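Hand-held grippers and knitted blankets: what to do when the jaws catch

Posted in Household Tips, Bedding and Laundry

We fold a lot of bedding with hand-held grippers at Trernlow, and most of it goes fine. Flat sheets are easy. Knitted blankets are where the trouble is. In October we had a jaw close on a loop of yarn and then refuse to open, and by the time it was free there was a pulled row as long as a forearm. The blanket was repaired. These are the notes we keep on the wall now.

Before you start

Check the rubber pads on the inside of both fingers. Press along the edge of each pad with a thumbnail. If the edge lifts, don't use the gripper on knits until the pad has been glued down again, as yarn slides under the lip and the next squeeze locks it in.

Open and close the jaws five or six times with nothing between them. They should move together and come back to the same place each time. A finger that lags usually means a loose pivot screw. Tighten it a little at a time and test again. Too tight is as bad as too loose.

Wipe lint out of the linkages with a dry brush. Oil is a bad idea anywhere near bedding. 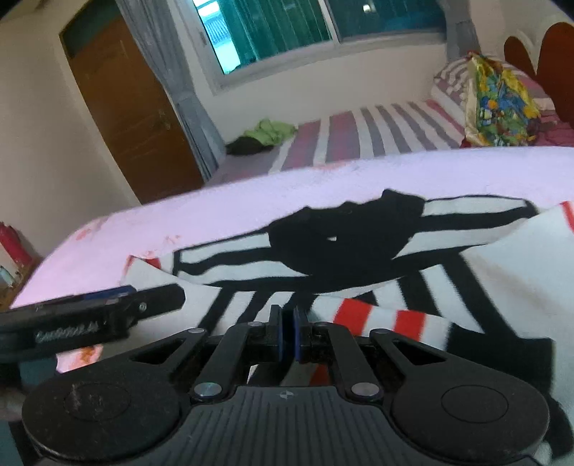

Jaws nearly closed over the striped blanket. Look at the gap between the pads at this point.

Picking up a knit

Take hold of a fold, never a single layer. Two layers give the pads something to press on, and the load is spread over more stitches. Keep the grip back from the very edge, where the binding is thinner.

Lift straight up first, then move sideways. Dragging a closed jaw across a ribbed knit is how our loop got caught. If you need to shift your grip, set the blanket down, open the jaws all the way, raise the tool clear and come back in.

With two grippers, one side holds still while the other moves. Pulling with both at once stretches the blanket out of square, and if one jaw sticks, the other keeps hauling against it.
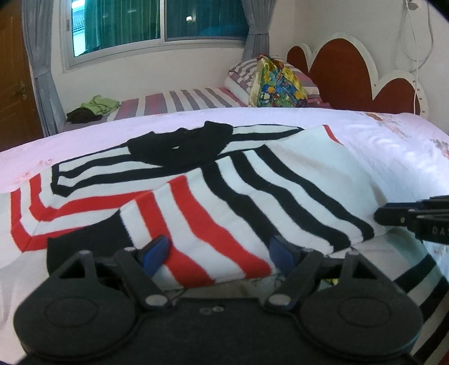

Two grippers at a knitted blanket. Keep the second one still until the first has a fold.

If a jaw sticks

1. Stop moving. Don't pull the tool away from the blanket.
2. Lower the tool until the fabric is slack.
3. If the gripper has a motor, switch it off and unplug it. Ours is the Plerklow, and it can close again on its own when the fault clears. One of us got a pinched finger that way.
4. Find the yarn. It will be under a pad or wrapped on a pivot.
5. Ease the yarn out with a blunt yarn needle or a crochet hook. No scissors, no knife.
6. If it won't come in 3 minutes or so of trying, take the pad off. A new pad is cheaper than a blanket.

Keep fingers out of the linkage the whole time, including on a tool worked by hand. The triangle-shaped openings beside the arms look like a handy place to hold it, and they close up when the jaws move.

Fixing the pulled row

Lay the blanket flat and stretch it gently in both directions, a hand's width at a time, working out from the snag. Much of the extra yarn goes back into the stitches on its own. Whatever is left can be pushed through to the wrong side with the hook. A small loop on the back is fine and should not be cut.

Pad care

We swap pads after 50 blankets or when the surface goes shiny, whichever comes first. The Gilbert pads last longer but are stiffer, and we only use them on sheets. For knits we use the softer ones from Fandach. Let new glue set overnight before you use the tool.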